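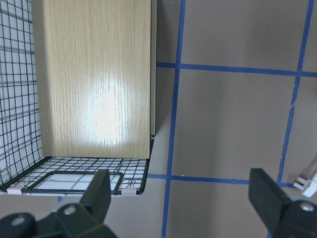 What's in this folder

Hi, I'm Moushumi Khondokar, and I look after the Lumbao recordings. They come from the sample room at Linomik, where we pull oak-look panel samples and put them in wire baskets to go out to customers. I worked that bench for four years before the arm came in, so you're getting the README from someone who has packed a lot of baskets!

The set has 200 episodes, 50 per basket layout, all at 14 frames a second. Each folder has the wrist video, the joint log and a notes.txt, which is me typing between runs (sorry about the spelling).

The bench

A gray surface with blue tape lines in a grid. We call out positions by cell, and so do the notes. The basket is black wire mesh with pink binder clips on the front rim. Shiny panels throw a glare spot straight back at the camera, so if your model leans on brightness, check those frames first.

What changed for us

I get asked this more than anything about the data. The arm does the placing now. We do the sorting, the odd sizes and the fixing when a panel goes in crooked. My wrists are happier — I'll say that much. But we used to chat across the bench while we packed, and now one person stands by the stop button and has to keep watching, which is tiring in a different way. We asked for shorter turns at the button and got them in August 2019. Two of my coworkers moved over to customer orders and one of them would like to come back.

Known problems

Joint logs from the Jirkon controller start a little after the video. Use align.py.
Some notes say "left" meaning my left, facing the arm. I fixed the ones I found.
Thin edge strips are labeled "side" in early files and "edge" later on. Treat them as the same.

Using it

Fine for research and teaching. Please don't use the notes to rate how fast anybody works; we agreed to the recording on that condition. Questions go to the Gindness issue page, and I read them after my shift.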